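2024-06-05

**FOR IMMEDIATE RELEASE**

# Luvlow Introduces Square Desktop Cup for Pencils and Small Tools

**Marsden** — Luvlow, a maker of desk and classroom storage, today announced the Stammont cup, a small open-top holder for pencils, craft sticks and similar slim items. The cup ships to school suppliers and office dealers this month in a first run of 500 cases.

The Stammont has a square footprint with rounded corners. Luvlow settled on the shape after comparing it with the round cup it has sold for several years. A square cup sits flush against a wall, a monitor base or another cup, and it doesn't roll if it is knocked on its side. The corners are rounded inside and out, so that dust and pencil shavings can be wiped out with a cloth instead of being dug out with a brush.

## Desk layout work

The cup is the first product to come out of a desk layout study that Luvlow began in February at its Marsden workroom. The study looked at how small items are set down, picked up and put away on a flat surface during ordinary desk work. It covered pencils, thin wooden sticks, erasers, clips and short rulers.

Pencils received the most attention. A pencil left on a bare tabletop takes up little area but blocks a large one, as paper and notebooks can't lie flat across it. It is also hard to lift cleanly. A slender barrel leaves little clearance for the fingers, and a light touch on one side is enough to turn it or push it away. Standing the same pencil in a cup reduces its footprint to less than that of a coin and presents the upper part of the barrel, where it is easy to take hold of.

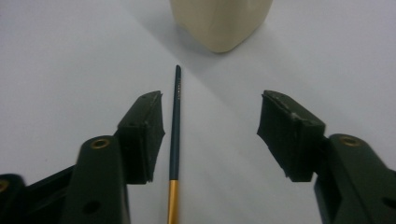
Those findings led to three requirements for the new cup. The opening had to be wide enough to accept a pencil lowered at an angle. The wall had to be low enough that a short pencil still stood clear of the rim. The base had to be steady when a single item leaned against one side, a condition in which narrow cups tend to tip.

Luvlow evaluated 19 wall and base combinations against these requirements. Taller versions held full-length pencils more upright but hid short ones completely. Wider versions were stable but allowed single items to slide down to a shallow angle, so that they extended over the neighboring work area. The production cup is a compromise between the two. A lone pencil or stick leans on the rim and projects past it, and remains within easy reach.

## Work surface

Trials were carried out on a white board laid over a light wooden table. The board gives an even background, so that the position of a small object can be read at a glance, and it protects the tabletop from pencil marks. Luvlow recommends a similar arrangement for classrooms that share tables between writing and craft work. The board should leave a strip of table uncovered along one side to make it easier to lift off.

Placement of the cup was also reviewed. A position toward the far side of the surface, slightly off center, kept the near area free for paper and both hands. Cups placed close to the user were knocked more often — usually by a sleeve or forearm during reaching — and cups placed in the far corners were used less.
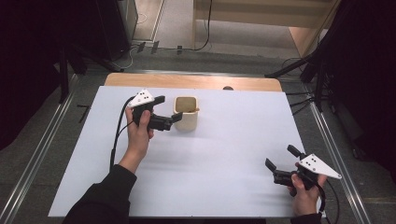
*A square cup holding one thin stick on the white work board.*

## Technical summary

- **Format:** single compartment, open top, square with rounded corners
- **Capacity:** 32 standard pencils
- **Cleaning:** damp cloth; not for dishwasher use
- **Case quantity:** 46 cups
- **Intended contents:** pencils, pens, craft sticks, narrow brushes

The cup isn't intended for liquids. Brushes should be dry before storage. Scissors with blades longer than the depth of the cup should be kept in a separate block, point down.

## Use in shared rooms

Luvlow has prepared a one-page setup sheet for schools and offices, packed in every case. It advises one cup per table side, with pencils and craft sticks kept in separate cups where both are in use. Mixed cups were slower to use in the study, mainly for the reason that thin sticks slip down between pencils and have to be fished out.

The sheet also covers the end of a work session. Loose items are cleared from the board first, starting at the near edge and moving outward, and are dropped into the cup one or two at a time. Bottles and larger containers are removed last, when the board is otherwise clear. The board can then be wiped and stored upright.

## Availability

The Stammont is sold through Clestadus, which distributes the full Luvlow desk range. Orders are accepted by the case. Existing accounts can add the cup to standing orders without a new contract, and sample cups are available to school purchasing offices on written request. The round cup remains in the catalog.

A divided insert with four compartments is in development and will fit cups already sold. Luvlow will publish its dimensions when tooling is complete.

## About Luvlow

Luvlow designs storage for desks, classrooms and craft rooms. Its range includes cups, trays, paper stands and drawer inserts. Design and testing are based in Marsden.

**Press contact:** Luvlow Press Office, Marsden

\###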